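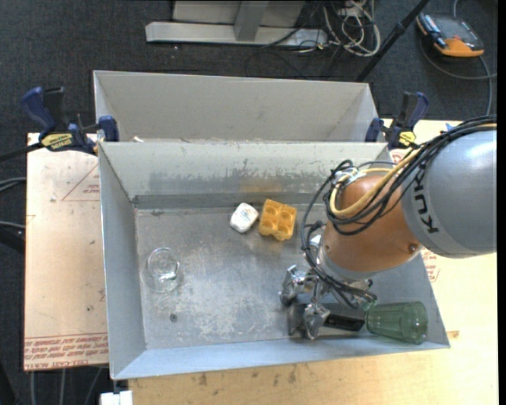 Metal bin, scuffed floor, a few loose pieces in the bottom.

Drop-Off and Reuse Shelf: Questions We Get A Lot

Hondthorpe Recycling Center, Figueroa Road entrance. Updated April. If your question isn't in here, call the desk or ask at the window.

Hours and getting in

When are you open?
8 a.m. to 5 p.m. The gate closes at 4:40 so the last cars can unload. If you pull up at 4:45 you'll be turned around, sorry.

Do I need an appointment?
No, not for regular drop-off. Yes for paint, yes for anything with a trailer longer than 11 feet.

Do I have to live in Hondthorpe?
Town or the Utberg district. Bring something with your address on it. Utility bill, license, library card with a current sticker, all fine. A photo of a bill on your phone is fine too.

I'm helping my mother clear her house, she's the resident, I'm not.
OK. Bring something with her address. She doesn't have to be in the car.

Which entrance?
Figueroa Road. The maps apps still send people to the old one on the Utberg side, which is a locked fence and a ditch. Please don't try to turn a trailer around there.

Can I walk in or bike in?
Yes. Use the side gate, stay left of the yellow line. Bike trailers welcome.

What does it cost?
Sorted household recycling is free. Mattresses and big appliances have a fee, list is taped up at the window and changes more often than this page does. Card or check. No cash since last fall.

Sorting

Do I have to sort before I come?
Please. You can sort at the tables but on a busy morning there's a line behind you and people get short with each other. Paper, cardboard, metal, glass, plastic tubs and bottles. That covers most of it.

Egg cartons, where do they go?
Depends what they're made of. Molded paper pulp goes in with mixed paper, dyed or plain, color doesn't matter. Clear plastic ones go with plastic tubs if there's a number on the bottom. Foam ones are trash. Clean pulp cartons can also go on the reuse shelf, the chicken people take them as fast as they come in.

Mine have egg on them.
A dried drip is OK. If it's soaked through, compost or trash. Tear off the bad half and recycle the rest if you feel like it.

Do pizza boxes count?
Lid yes, greasy bottom no. Take the little plastic table out. Take the crust out. We mean it about the crust.

Do you take shredded paper?
Only in a paper bag, stapled shut. Loose shred blows all over the yard and we spend the afternoon with rakes.

Labels on jars and cans?
Leave them on. Rinse, don't scrub. Lids off glass jars, lids go in metal.

Plastic bags?
No. No no no. They wrap around everything. The grocery store on Figueroa has a barrel by the carts. Don't bag your recyling either, tip it out loose and take the bag home.

What about plastic with no number on it?
Trash, nearly always. If it's a toy or a kitchen thing that still works, try the reuse shelf.

Coffee cups?
Cup is trash. Cardboard sleeve is paper. Lid, check the number.

Small stuff like bottle caps?
Metal caps: put them inside a steel can, pinch the top closed, drop the whole can in metal. Plastic caps: screw them back on the empty bottle. Loose ones fall through and end up as trash anyway.

Light bulbs?
Regular old-style bulbs are trash. Tubes and the curly ones go to the window, hand them over, don't leave them on the ground. LED, also the window.

Batteries?
Window. Tape the ends on 9-volts and anything lithium. Never in a bin. We had a fire in the paper pile in the winter and it was a battery, a small one. Swollen phone battery, leave it in the car and come tell us first.

Paint and chemicals

Can I bring old latex paint?
By appointment. Lids on tight, labels readable, 3 cans per visit. If it's dried hard all the way through it's just trash, lid off so the crew can see it's dry.

Oil paint, thinner, stain?
Not here. County collection in spring and fall. Dates at the window when we get them.

Motor oil?
Yes, in a clean jug with a screw cap. Not mixed with anything. Once there's antifreeze in it we can't take it.

Somebody told me you take Driltodex.
We did, for a bit. The pickup service for empty Driltodex drums stopped coming out this far. Take empties back to the store you bought them from. Full or partly full, county collection.

Propane?
Grill size OK, at the window, fee. Little camping ones, also window. Don't puncture them yourself please.

Reuse shelf

What is it exactly?
Covered shed to the right of the scale. You leave usable things, you take usable things. Free both ways.

What can I leave?
Dishes, pans, tools, working lamps, picture frames, flower pots, board games with most of the pieces, puzzles (write on the box if one's missing), jars with lids, egg cartons, craft stuff, garden hose if it doesn't leak.

What can't I leave?
Car seats, cribs, helmets, pillows, anything that smells, encyclopedias. We've got encyclopedias.

Clothes?
Clean, dry, in the tall cabinet. Not on the floor. If the cabinet is full, it's full, take them home or to the thrift store in Utberg.

How much can I take?
What you'll use. There's a 2 bag limit before noon, so afternoon people get a look in. After noon, help yourself.

Can I take stuff to resell?
We can't really stop you but the shelf is for neighbors. Showing up at 8 every morning with a van gets noticed.

Will you hold something for me?
No. No holds, no name tags, no calling ahead to ask if there's a toaster.

I left something by mistake. Can I get it back?
If it's still on the shelf, sure. If it went in a bin, tell us right away and don't climb in after it. Really. The edges are sharp and the piles move. Once a load has gone out it's gone.

Can I take things out of the recycling bins?
No. Shelf only. Ask at the window if you see something that ought to have been on the shelf.

Big items

Mattresses?
Yes, fee per piece, box spring counts as a piece. Dry ones only. Wet mattress gets sent home with you.

Couches?
No. Bulky pickup, call town hall. Yes we know it's slow.

Refrigerators, AC units, dehumidifiers?
Yes with the fee. Doors tied shut. Empty please, we have opened some terrible refrigerators.

Scrap wood, fence panels?
Clean wood under 4 ft goes to the wood pile. Painted or treated doesn't, that's trash station. Nails are OK in the wood pile, hinges aren't.

Tires?
Four per household per year, off the rim.

Can someone help me unload?
If the yard isn't slammed, yes, ask. Two people for anything heavy. If you have a bad back call before you come and we'll say when it's quiet, usually after 2.

Compost and leaves

Can I bring leaves?
Loose or in paper bags. Not plastic. Dump behind the orange cones.

Branches?
Thinner than your arm. Bigger goes to the county.

Is there free compost?
In spring till it runs out. Bring your own bucket and shovel. It's screened but not perfectly, you will find a fruit sticker or a twist tie. Fine for beds, I'd hold off using it straight for seedlings.

Kitchen scraps?
Green carts by the side gate. Fruit, veg, coffee grounds, eggshells, bread. No meat, no oil, no "compostable" forks. The forks don't break down in our piles, we tried.

Other

Are dogs OK?
In the car.

Kids?
In the car or holding a hand. School groups welcome, 180 kids a year come thru and they sort better than the adults. Call the desk to set a morning, we need the parent forms back before you arrive.

Is there a bathroom?
Portable one by the office. It's what you'd expect.

Do you close for weather?
High wind yes, rain no, snow depends if the hill has been plowed. Recording on the desk phone gets changed by 7 a.m.

Where does it all go after?
Metal and cardboard are sold and the money goes back to running the yard. Glass gets crushed for road base. Plastic goes wherever is taking it that quarter, ask at the window for the current one.

I found a mistake on this page.
Probly. Tell the window.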